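Keeping Produce Bags Under Control

I love a kitchen drawer that opens without a fight! Mine used to jam every Tuesday after shopping, and the fix took one lunch break. Smooth each bag flat on a towel, press the air out from the closed end, fold it lengthwise into a strip and roll it up — snug, but no need to strangle it. Stand the rolls in an old tissue box and pull from the front. Bags that held onions get their own corner (trust me on the smell).

Torn ones are great for lining the little bathroom can.

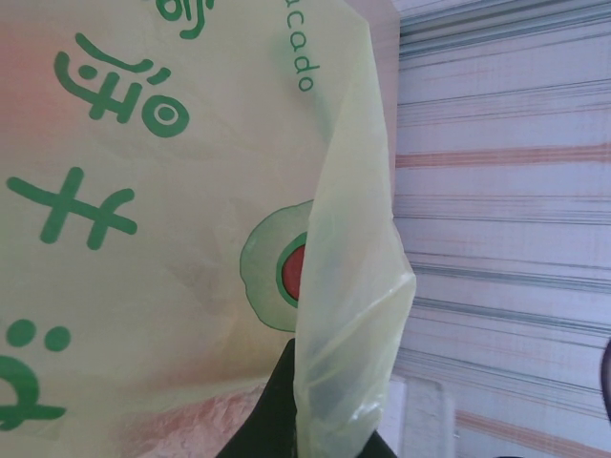 Can I store bread in a used produce bag?

Only if the bag is clean and fully dry inside, and I'd eat the loaf within 2 days.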